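Clendholm Residents' Forum > Shared Facilities > Furnishings
Topic: Cracks in the wooden tabletop, common room

orla_foley
Members are asked for their views on the wooden table. Several dark cracks now run across the planks, the longest through the middle. Vutora has quoted $318 to fill and refinish the surface. A replacement of the same size is listed at $1,648.

D. Kongkaew
I support the repair. Crumbs collect in the long crack and cannot be removed with a cloth.

ngoc.hoang
I must respectfully disagree. The cracks follow the grain and are part of the character of the piece. A coat of oil would cost $80 and would be sufficient.

D. Kongkaew
Oil does not close a crack. The quotation should be accepted before June.

farah_m
May I ask whether the white bowl is to remain on the table? It has a glossy finish and a proper foot, and I do not believe it will mark the wood.
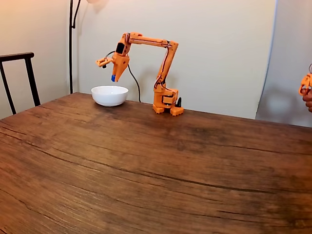
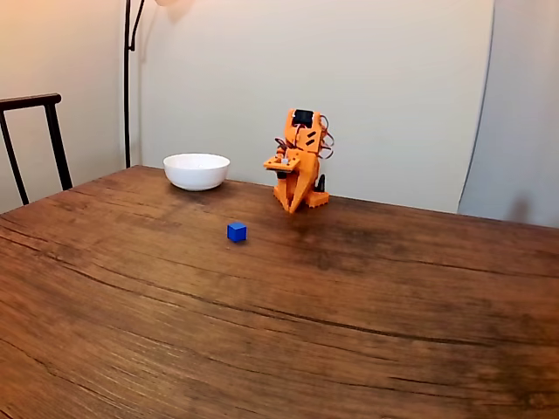 Reply from orla_foley, 21/02/2018
Thank you. The bowl may remain. Please state your preference, filling or oil, in a reply to this topic.

ngoc.hoang
Oil.

D. Kongkaew
Filling, as quoted.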